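Nerkora 自述文件

先说一句，这份东西写得比较随意，想到哪写到哪，急着用的直接跳到“怎么装”那段就行。

Nerkora 是我给自己干活写的一个小工具，用来管家庭电路的上门维修单。我做家装电工，平时接的活很碎：换插座、改灯位、查跳闸、给老房子重新布线。以前全记在本子上，本子一丢，谁家哪路空开带的是厨房、哪路带的是空调，全都没了，下回上门又得一路一路试。后来改用表格，表格又越拉越长，手机上根本没法看。忍到五月，我干脆自己动手写了一个。

它能干的事不多。一户人家建一个档，档里有配电箱的回路表，每一路写清楚：空开的额定电流、线径、带哪些房间、有没有漏电保护、上次测绝缘电阻的读数。每次上门再往下挂一条维修记录，写故障现象、怎么查的、换了什么。查的时候按小区、按故障类型、按回路都能搜。就这些啦，没有派单，没有收款，也没有给客户打分的功能（有人提过，我不想做）。

怎么装

需要 Python，版本不要太老。把仓库拉下来，进目录，运行 nerkora init，它会在当前目录建一个数据库文件，再运行 nerkora serve，浏览器里就能打开了。手机和电脑连同一个无线网，手机上也能用，我在客户家都是这么查的，回家再同步。数据全在本地，一个文件，拷走就是备份。别把它放到公网上，登录那块我写得很简陋，挡不住人。

示例数据

仓库里带了一份示例数据，叫 Lamby，放在 sample 目录下，一共 300 条维修记录，来自 28 户。是我从自己的旧记录里挑出来整理的，门牌、电话、姓名都删干净了，小区名也换成了代号。字段说明如下：

house：户代号，纯数字，没有含义。
circuit：回路编号，从配电箱左边往右数。
breaker：空开额定电流，单位安。
wire：线径，单位平方毫米。铝线会在后面加一个 L，老房子里还真不少。
rcd：有没有漏电保护，有写 1，没有写 0，搞不清写空。
fault：故障类型，取值见下一段。
note：备注，大白话，错别字没改。

fault 这一列一开始我分得特别细，光“接触不良”就拆了好几种，结果自己填的时候都犹豫，同样的毛病今天填这个明天填那个。现在合并成这几种：跳闸、漏电、过载、接触不良、灯具坏、开关插座坏、其他。“其他”里面东西很杂，门铃、浴霸、感应灯都往里扔，拿去做统计的朋友请自己再看一遍备注。 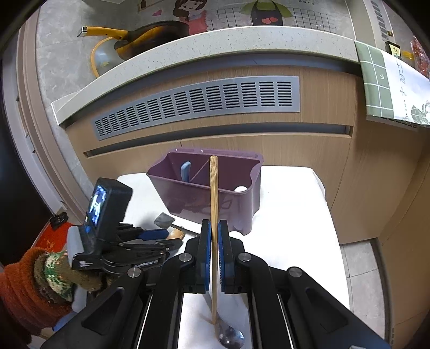 有位用过一阵的同行留言问：“过载和跳闸怎么分？过载不也是跳闸吗？我录了半天，两个都想选。”问得对，这两个确实会打架。我的规矩是这样：查完能确定是电器太多、总电流超了，填过载；查不出原因，或者当时只来得及复位，填跳闸。如果是漏保动作，查实有漏电的就填漏电，没查实的还是填跳闸。换句话说，跳闸是个“还没查明白”的筐，后面查明白了可以回去改，改动会留历史，不会把旧的盖掉。

数据里的毛病

用之前最好看一眼这段，省得回头骂我。

有 3 户的回路表是后补的，当时没打开配电箱盖，靠客户口述记的，线径那一列基本不能信，我在备注里都标了“口述”。绝缘电阻的读数有缺，早些年我那块表不太好使，后来换了新的才测得勤快，所以越早的记录空得越多。还有，这些活全是我一个人接的，片区就那么大，房龄偏老，拿它去推断别处的新楼盘肯定不准。商铺和厂房一条都没有，我不接那种活。

另外提醒一句：这份数据是记录，不能当施工依据！线径该配多大的空开，请按现行规范来。里面就有配得不合适的，那是原房主家本来的样子，我照实记下来而已。

导入和导出

导出支持 CSV，命令是 nerkora export，默认带表头，编码是 UTF-8。用表格软件打开要是乱码，加上 --bom 参数再导一遍就好。导入也认 CSV，列名得跟上面那张表对得上，顺序无所谓，多出来的列会直接忽略。

如果你以前用 Gezer 记账，它导出来的文件我写了个转换脚本，在 tools 目录里。只转维修记录，不转金额，回路表得自己补。Vasden 的格式我也试过，时间那一列的写法前后不一致，脚本跑到一半就报错，暂时搁着了，谁有空谁来修，我很欢迎。

还没做完的

照片附件现在只能一条记录挂 2 张，再多会把前面的挤掉，这个我知道，在改。回路表不能拖动排序，得手动改编号，挺烦的。打印出来的标签（就是贴在配电箱门里面那种）字太小，老人家看不清，下个版本会放大，顺便把房间名加粗。

提问题请直接在仓库里开，写清楚你的系统和 Python 版本，最好把报错原样贴上来。我白天基本在外面跑，回得慢，晚上会统一看。想提交代码也可以，不用讲究格式，能跑、注释写中文就行。

许可

代码用 MIT，Lamby 那份数据随便用，转载的时候把上面“数据里的毛病”那段一起带上。

最后更新：2022-07-14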